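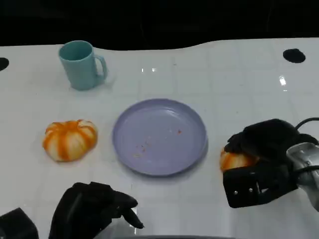
Table-clearing bench, right hand on the second pumpkin, left hand waiting. Crumbs still on the plate.

Saturday, September, kettle just on

Came in meaning to stay an hour and of course stayed most of the day, so I'd better get this down while I remember it (and while the rest of you are off enjoying the nice weather).

The job is still the Gimgate list, item 8, "clear up after a snack", which my kids would tell you is the hardest chore there is. Mug, plate, and the two little pumpkins standing in for whatever gets left lying about on a real kitchen table. I do like the pumpkins. They're squat and ribbed and a bit awkward, so the fingers have to come down over the top and find their own way round, and that's much closer to home than the foam blocks we had all winter.

Grasping I'm fairly happy with. With the Cuevas settings loaded the fingers close more gently, and I've left the limit at 300 on both hands. Please don't nudge it up without writing it in here! I lost a good part of the morning last month to a change I'd made myself and forgotten.

The plate is where I get humble. Lifting a plate is one thing, but a plate with crumbs on it wants to be kept level all the way to the bin, then tipped, then maybe wiped, and we have no wiping to speak of. Skuner scores the plate as cleared once it's off the table, crumbs or no crumbs, and I think that's far too kind. If I cleared up like that at home I'd hear about it.

Also the glare. Those bright spots on the glossy tiles bother me every time I look at them, and I wonder if they bother the vision side too. Might try turning the overhead light or borrowing the matte cloth from the Tranance bench.

We're up to 2,681 logged tries across all the chores, nearly 300 of them on this one. So, can it do the dishes yet? My sister asks every Christmas. I'd trust it with a mug, I'd let it have a go at the pumpkins, and I'd still sweep up after it.

To do: left hand steadying the plate rim while the right lifts. Ask about crumbs in the scoring. Order more tea.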